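Arbeitsunterlage Urio aus Karton, naturbeige

Artikelnummer 213
Marke: Prendia
Lieferung: ein Bogen, flach verpackt

Wer zu Hause oder im Büro gern bastelt, schraubt und repariert, kennt das sicher: Der Tisch ist eigentlich für etwas anderes da, und am Abend soll er bitte wieder so aussehen wie vorher. Genau für solche Tische haben wir die Urio ins Programm genommen – einen großen, schlichten Kartonbogen, der einfach aufgelegt wird und auf dem dann gearbeitet werden darf, ohne dass man bei jedem Handgriff an die Platte darunter denkt.

Jolanta Walczak aus unserem Lager hat lange nach einem Karton gesucht, der schön plan liegt und sich trotzdem noch mit einem gewöhnlichen Cuttermesser kürzen lässt. Fündig geworden ist sie bei Prendia, und wir freuen uns bis heute darüber! 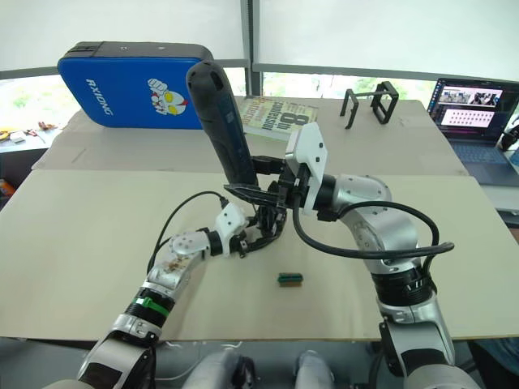

Besonders gern mögen wir den hellen Ton. Auf Beige findet man kleine Teile viel schneller wieder als auf einer dunklen Matte, und man darf mit dem Bleistift ruhig draufschreiben, was wohin gehört (Maße, Pfeile, die Einkaufsliste, alles schon vorgekommen). Werkzeug, Bücher und Kästen können am hinteren Rand stehen bleiben, der Karton hält das gut aus.

Der Bogen ist 82 cm tief und wiegt so wenig, dass man ihn allein auflegt und nach der Arbeit hinter den Schrank schiebt. Bitte trocken lagern und nur trocken abwischen. Für Lötarbeiten und heiße Klebepistolen ist er nicht gedacht, dafür gibt es bei uns die Silikonmatte Zarkerlow.

Ist eine Seite voller Kleber und Schnitte, dreht man den Bogen um und fängt von vorn an. Bei normalem Gebrauch kommen wir selbst auf ungefähr 30 Bastelabende, danach wandert er ins Altpapier, sofern nicht zu viel Farbe daran klebt.

Auch im Paket zu 5 Stück erhältlich. Andere Zuschnitte macht Kiprono Sang auf Anfrage gern möglich – schreiben Sie uns einfach die gewünschte Länge und Tiefe ins Bemerkungsfeld der Bestellung.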